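Foam floor tile

A foam floor tile, also called a jigsaw mat, puzzle mat or interlocking mat, is a flat square of closed-cell foam with notched edges that allow it to be joined to its neighbours without glue, nails or tape. Tiles of this kind are laid over hard floors in homes, childcare centres, martial arts halls, garages and community rooms, usually as a temporary or semi-permanent covering. They belong to the wider family of modular flooring, along with carpet squares and clip-together decking, and are among the cheapest members of it.

The names used for the product vary a good deal from one place to the next, and often from one side of the same hall to the other. Parents tend to say play mat, fitness people say gym tile, and judo and karate clubs may simply say "the mats", even where the older canvas-covered mats are still stacked in the storeroom and called exactly the same thing. In this article "tile" means a single piece and "mat" means the surface made when a number of tiles are put together.

Material

Most foam floor tiles are made from ethylene-vinyl acetate, nearly always shortened to EVA. It is a soft, rubbery plastic that can be expanded with a foaming agent until it is full of tiny sealed bubbles. Because the bubbles are closed off from one another, the foam does not soak up water the way a kitchen sponge does, and a spilled cup of tea will sit on top until somebody fetches a cloth. (Whether it then runs into the joins is another matter, and is dealt with further on.)

The feel of a tile depends mostly on its density and its thickness, and the two are easily confused. A thick tile of light foam will feel lovely and springy in the shop but may bottom out under a heavy person, whereas a thinner tile of dense foam can feel rather firm to the hand and still do a better job of softening a fall. Many makers quote a hardness figure as well, taken by pressing a small blunt point into the surface with a gauge. Softer grades go to nurseries and playrooms, firmer ones to places where people need to stand, turn and push off without their feet sinking in.

Other materials are used too. Polyethylene foam is lighter and often cheaper, though it creases more readily. Recycled rubber crumb, bound together and cut to the same jigsaw pattern, is much heavier and is favoured under weights and exercise machines. Cork-faced tiles, with a thin layer of cork bonded to a foam backing, have a following among people who would like their floor to look a little less like a kindergarten.

Manufacture

The usual method begins with pellets of plastic blended with pigment, foaming agent and a substance that helps the finished foam hold its shape. The mixture is rolled or poured into a heated press, where it is kept under pressure until the chemistry has done its work. When the press is opened the foam swells very suddenly, coming out a good deal larger than the mould that held it, and it is then left to cool and settle before anybody tries to cut it. Foam that is cut too early goes on shrinking afterwards, and tiles made from it will not fit together properly.

Once settled, the block is sliced into sheets and the sheets are stamped with a steel die shaped like the finished tile. Surface patterns are pressed in with heat, either in the mould itself or by passing the sheet under an embossed roller. Common patterns include a fine pebble or cloth-like grain, a raised diamond plate, and the so-called tatami weave, which imitates the rice-straw surface of traditional Japanese mats and gives bare feet something to grip.

Colour is normally mixed right through the foam, so a scuffed tile stays the same shade underneath. Reversible tiles are made by bonding two sheets of different colours face to face, a habit that began in martial arts halls, where a competition area has to be marked out from the safety border around it.

The interlocking edge

The edge is the part that makes the tile what it is. Each side carries a row of tabs and slots, cut so that every tab is a little wider at its head than at its neck. Pushed down from above, the tab squeezes through and then opens out again, and the join will resist a sideways pull quite stubbornly. Pulled upward it comes apart with hardly any effort, and this is how generations of toddlers have discovered that the floor can be dismantled.
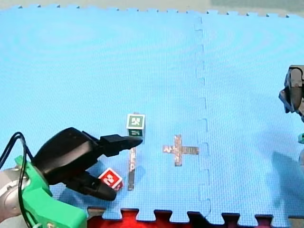 Joins are sorted by the trade according to the shape and size of the teeth. Large rounded tabs are quick to put together and easy for small hands, but they leave a bold, wavy line and are more inclined to gape. Small teeth take more patience, particularly at a corner where four tiles meet, and reward it with a neater surface. In a mat made all in one colour, the seam can be quite a quiet thing: on the blue mat shown, the zigzag of tabs and slots is only a slightly darker line against the lighter blue, and it is along the outer edge, where the little notched teeth meet the pale floor, that the jigsaw cut is plain to see. Mats laid in alternating colours make a feature of the seam instead, and the checkerboard look is still what many people picture when the product is mentioned.

Outer edges may be left notched or finished with border strips, which have teeth on one side and a straight edge on the other. Some borders are bevelled down to a thin lip so that a wheelchair, pram or tired foot can pass over without catching. Borders are often sold separately, a small grievance that comes up in nearly every conversation with people who have bought a set and brought it home.

Tiles from different makers rarely fit one another, even when the stated size is the same. There is no agreed pattern for the teeth, and a maker may alter its own die over the years. Experienced buyers therefore order a few spares at the start and put them away somewhere dark, along with a note of where they came from.

Laying

A mat is generally begun from one corner of the room and worked outward in rows, with each tile laid down and its teeth pressed home by hand, heel or rubber mallet. Many tiles have a grain that runs one way, and makers sometimes print an arrow on the underside so that all of them can be turned to match. Where the grain is mixed the mat will still hold together perfectly well, but it may look patchy under a lamp or a low afternoon sun.

Foam grows a little in warmth and draws in again when it is cold. In a room with big windows a mat laid tight to every wall on a chilly morning can rise into a hump by 3 p.m., and for this reason a small gap is left around the edges. Unwrapped tiles are best left lying flat in the room overnight before they go down. Cutting to fit around a pillar or doorway is done with a sharp knife and a straightedge, in several light passes, as a single hard one tends to drag the foam and leave a ragged side.

Use in community halls

A good picture of how these mats are used day to day comes from Illville, where the old produce hall was fitted out for shared use by a playgroup, a judo club and a seniors' movement class. Sandrine Pons, who looked after the bookings there and wrote a short and very readable history of the building, set down the floor's progress in some detail. The first mat, bought from a supplier called Lebrun, ran to 215 tiles and was taken up and relaid so often that the corner tabs began to tear away. It was replaced in May by a denser one from Jalus, at a cost of $4,000 including the borders, and the playgroup carried off the better pieces of the old one for their storeroom floor.

Pons was especially fond of the question of stacking. Her advice was to pile no more than 10 tiles together, flat and never on edge, since a leaning stack takes on a curve that is very hard to get out again. The neighbouring hall at Wutine stored its tiles upright behind the piano over one long summer - she mentions it more than once, and with real feeling - and they never did lie flat afterwards.

Care and cleaning

Everyday care is simple. Loose grit is swept or vacuumed up first, as it scratches when trodden in, and the surface is wiped with warm water and a little mild soap. Strong solvents and bleach will dull the colour and may harden the foam. Finely grained surfaces hold on to dust more than smooth ones do and are helped along by a soft brush.

Moisture beneath the mat needs more watching than anything on top. Water that finds its way through the joins has nowhere to go, and on a concrete or timber floor it may lead to mould or staining, so mats in damp rooms are lifted from time to time and both surfaces allowed to dry. Direct sun fades most colours, reds and bright blues among them, and furniture with narrow legs will leave dents that recover slowly or not at all. A dent in a soft tile can sometimes be coaxed out with a warm damp cloth and a bit of patience, and failing that the tile can be swapped with one from under the bookcase.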